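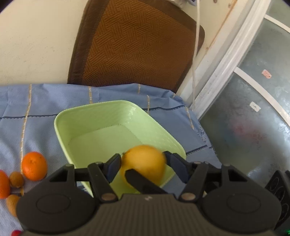 Onside expands fruit basket program to 2650 households

Onside, the Sidungate food charity, will deliver fresh citrus to 2650 households this winter, up from 2250 last year. Deliveries start in June and run through to the end of August.

The extra 400 places are open to residents of Sidungate and Grastedberg. Households can apply online or at the front counter of any participating community centre. There is no income test, but people who find it hard to get to the shops will be placed first.

Each basket holds oranges, lemons and mandarins, depending on what growers have on hand that week. The fruit is supplied by Cheema, a family-run packing business outside Grastedberg, which has set aside about 300 crates for the season. Most of it is fruit that falls outside supermarket size and colour grades – it eats just as well.

Baskets are filled by hand at tables in the Sidungate hall. Fruit is checked for soft spots and split skin before it goes in, and anything marked is kept back for juice and marmalade. The baskets are shallow so that fruit at the bottom does not bruise, and they are collected, washed and used again the following fortnight.

A survey at the end of last season drew 379 replies. The most common request was for more lemons, followed by a later delivery time. Onside has moved its afternoon run to 4 pm as a result, and lemons will go into every basket from July.

Applications close at the end of May. Households already on the list do not need to reapply but should let Onside know if their address has changed – baskets cannot be redirected once they are packed.

Media enquiries: Onside office, Sidungate.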